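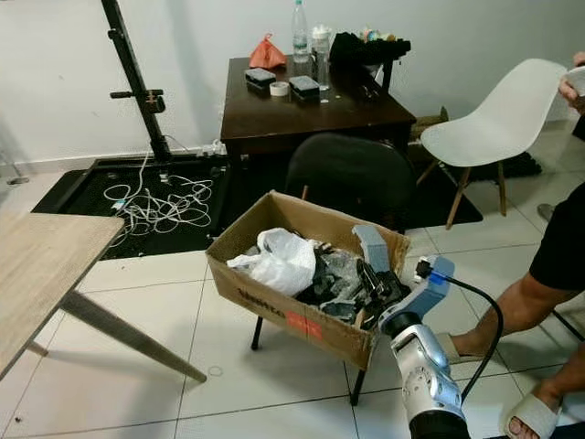 Unpacking week, day two

3 December 2020

I love a cardboard box. I know moving is meant to be one of the most miserable things a person can do, but there's a moment when you fold the flaps back and can't quite remember what you put in there, and for me it's as good as a birthday!

Yesterday was kitchen stuff, all of it wrapped in newspaper by Mathis, who wraps a wooden spoon as though it were crystal. Today I started on the boxes from my old desk, and I've gone completely over to bubble wrap. It's so much nicer to open. You can half see what's inside, your hands don't go grey, and when you're done it all rolls up for next time (not that there's going to be a next time, I've told everyone I'm staying put until I'm ninety).

My best discovery so far is unpacking on a chair. Put the box on the seat, flaps out, and everything is at the right height, so you're not bent double on cold tiles all afternoon. I did the first few on the floor and my back has been complaining ever since. The black chair is perfect for it, and the white shell one with the wooden legs is where I sit down with my tea and pretend to be sorting.

The dark table against the wall has become the place for anything that hasn't got a home yet. Masking tape lives there, water lives there, and so does whatever came out of my pockets. I did try to be strict about it on Monday - one end for tech, one end for everything else - and it lasted until lunch. I still think every move needs one surface where mess is allowed.

Octavio rang to ask how many boxes were left and I told him two, which was true of the hall. I didn't mention the bedroom.

Cables are tomorrow's job. I've got a whole bag of them and I'm going to label every single one with a strip of masking tape folded over the end, and write on it in proper pen. I'm really looking forward to it, and if anyone has a good way of storing the long ones without them tangling, please leave me a comment!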